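Chapter 4

The Two-Armed Bench: What You Are Really Building

By the time most readers reach this chapter they have already bought something. A pair of second-hand arms, a box of motor drivers, a set of printed fingers that looked good in somebody's build log. I would ask you to leave all of it in the box for another few pages. The arms are the part of a home build that gets the attention, and in my experience they are seldom the part that decides whether the thing works.

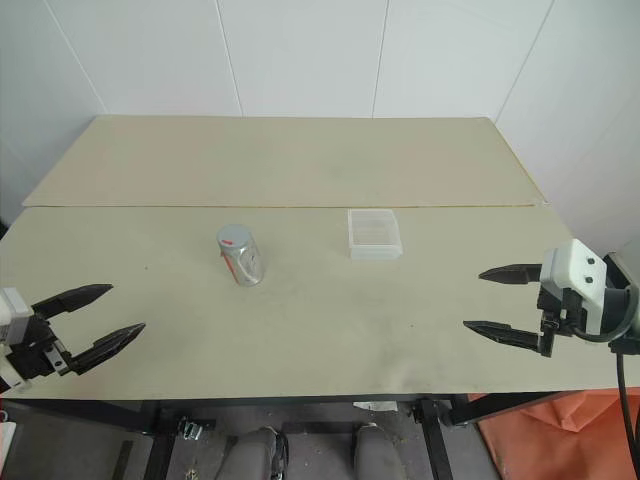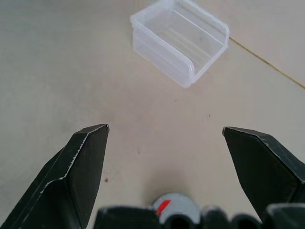

Figures 4.1 and 4.2. Black gripper fingers and a translucent plastic container on the bench.

Consider what a shared workshop build is usually claimed to do. It will "sort recycling", or "tidy the bench", or "handle household objects". These are large claims. A can and a plastic box make a fair first test of them, and a harder one than they look. A crushed can has no two sides alike, so a grasp that suits one dent may slide off the next. Clear plastic is worse. Cameras that measure depth often see straight through it, or report a surface somewhere behind the one you care about. A builder who has only ever picked up painted wooden blocks knows very little about either problem.

Ximena Valdovinos, who checked the exercises in this book, built her first two-armed bench in a shared shop in Gorkdale. She wrote on the parts list, dated Aug 5, 2022, that the arms would be finished last. I have borrowed her order of work for this chapter, partly since I had tried the other order and wasted most of a winter on it.

4.1 Start with the table

An arm can only be as steady as whatever it is bolted to. If the table rocks when you lean on it, it will rock when an arm stops suddenly, and the fingers will swing past the place you sent them. Many builders try to fix this in software. They slow the arm down, add a pause at the end of each move, and call the result tuning. Tighten the legs first. If there are casters, lock them or lift the frame off them.

The top matters too. A pale, matte surface cuts down glare, which helps the cameras, but it shows every scuff. A seam between two boards may catch a fingertip or the corner of a box, and a vision program can take it for the edge of an object. You can live with a seam if you know where it is. Measure it, write it down, and keep it in your model of the table.

4.2 What two arms buy you

Less than you would hope. Brayan Giraldo's Bevard bench had one arm for its first season and two for its second, and he was candid that the second arm mostly gave him a second set of faults to chase. Each arm needs its own calibration, and then the pair must agree with each other. An error that is too small to notice with one gripper becomes plain when both take hold of the same box and pull in slightly different directions.

There are jobs that do need two. Holding a container steady while the other hand takes off the lid is the usual case, and passing an object from one side to the other is another. If your list of jobs has neither on it, build one arm and spend the savings on a better table.

4.3 Fingers and wear

Long tapered fingers reach into tight places and let a camera at the wrist see past them. They also touch very little of whatever they hold. On a curved or dented surface that contact can shrink to a point, and the object turns in the grip. Ridges help somewhat. Rubber pads help more, until they get dusty.

Look over the ridges and tips of your fingers regularly for chipped or pale edges. Wear there means contact with something, and it is worth finding out whether that something was the object or the table.

4.4 Counting honestly

A video of one good grasp proves that one grasp was good. Before you tell anyone your build works, run 100 attempts and record all of them, including those you are tempted to leave out — the nudge with your hand, the restart, the time the cable snagged. Move the object between attempts. If you put it back on the same pencil mark each time, you are testing the pencil mark.

Nayeli Bañuelos asks her students at Dalisay for 30 attempts before they may change anything. It is a small number, but it stops people from adjusting the grip after every miss and losing track of which change did what.

Before you go on

Write down two jobs you expect your bench to do. For each, name the objects, say where they may be placed, and state what will count as a failure. Keep the page. You will need it in Chapter 5, where we choose the motors.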